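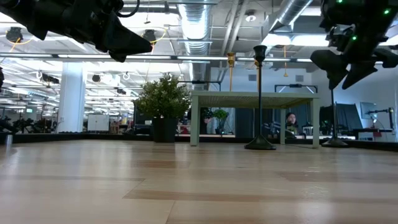 I would not trust any salt jar before it has stood a full night with the lid closed, came the remark from across the corridor when I read out my first numbers, and please do not hold it in your hands while you look. Both points are correct. I write them at the top so that I do not repeat the mistake in March, when the next check is due.

Notebook entry, 18 December 2018
Humidity loggers, comparison in closed jars

The question is still the one from the Simer store. Two loggers stand on the same shelf there, one Skonix and one Travance, and for the whole fall they did not agree. The Travance is always the wetter one. On the printed curves the shapes are the same, and every time the door was open both of them show it, so I believe that both sensors are alive. One of them has an offset, or both have. The paper in the store does not care what we believe, but the dehumidifier is set by the Skonix, and if the Skonix reads too dry then we are keeping the boxes too damp.

Method. Saturated salt solution in a closed glass jar, logger hanging above it. I used two salts: table salt, which should give 75 percent, and magnesium chloride, which should give 33 percent at the temperature of this room. The table salt is the plain kind without iodine. The magnesium chloride is from Pons, from the old can with the dented lid. It had become one hard piece and I had to break it with the handle of a screwdriver. I think this does no harm, it has only taken water from the air, and in the jar it gets water anyway.

The mixture must look like wet sand, with a little liquid standing on it. My first jar of table salt was too thin. After one hour I could not see any crystals on the bottom, so it was not saturated any more and the value would be too high. I added salt with a spoon until it stayed. For the magnesium chloride go slowly with the water, it needs very little. I poured too much the first time and used half the can to correct it. We have to order more.

For the hanging I bent a hook from steel wire and fixed it through the lid with wax. Steel is a bad choice above salt. There is already a brown spot at the bend. Next time use nylon string.

First attempt, spoiled. I waited 30 minutes and wrote down the values. The Skonix said 69.8 over table salt and the Travance said 71.5, and I was already pleased to have found two instruments that read too low. Then came the remark which I put at the top. The values were still climbing, and I had carried the jar to the window with both hands around it. A warm jar is not a good reference. I crossed out that page and left it in the book.

Second attempt. Both loggers were set to take one reading every half hour and left in the jars, first table salt, then magnesium chloride, for 116 hours in total. The memory of the Skonix holds 2,000 readings, so there was no danger of it being full. The jars stood inside a polystyrene box with the lid on, in the corner away from the radiator. I did not open the box between, except for the change of the salt.

Final values, taken as the mean of the last night in each jar:

Skonix, table salt: 73.1
Skonix, magnesium chloride: 32.6
Travance, table salt: 77.4
Travance, magnesium chloride: 34.0

So the two of them are wrong in opposite directions, and both are more wrong at the wet end. The Skonix is about 2 percent too dry over the table salt, the Travance a little more than that too wet. The difference between them is 4.3, and in the store at its dampest I saw 4 or slightly less. This fits well enough for me.

What I am not sure of: the temperature in the polystyrene box went down during the nights. For table salt the value hardly moves with temperature, this is the nice thing with it. For magnesium chloride it moves slightly more, but still much less than the error we are looking for. I have not corrected for it.

Also I do not know if the loggers remember the wet jar when they go to the dry one. I went from wet to dry with both. A proper test would go in the other direction too, and compare. The curve of the Travance came down slower than the Skonix and had a long tail, it needed most of the first night to become flat. Maybe the filter cap on it is dirty. I looked at the cap under the lamp and it is gray, but I have no new cap to compare it with, and I do not want to wash it without asking the supplier.

For the store, until the next check: the set point on the dehumidifier goes down by one step. Corrections are written on tape on the back of each logger, with the sign. Please read the sign carefully. "Add" means add to what the display says. I had it reversed on the first piece of tape.

To do
Order magnesium chloride, and a filter cap for the Travance if they sell it alone.
Replace the wire hooks.
Repeat from dry to wet.
Clean the white crust from the rim of the table salt jar, it creeps up the glass and over the edge, and the lid does not sit flat on it any more.
Ask if the third logger, the one from the reading room, can be missed for a week. It has never been checked, as far as I can find in the older books.

The jars stay in the box with labels. Do not pour them out, they are good for many months if the lid is tight and there are still crystals to see.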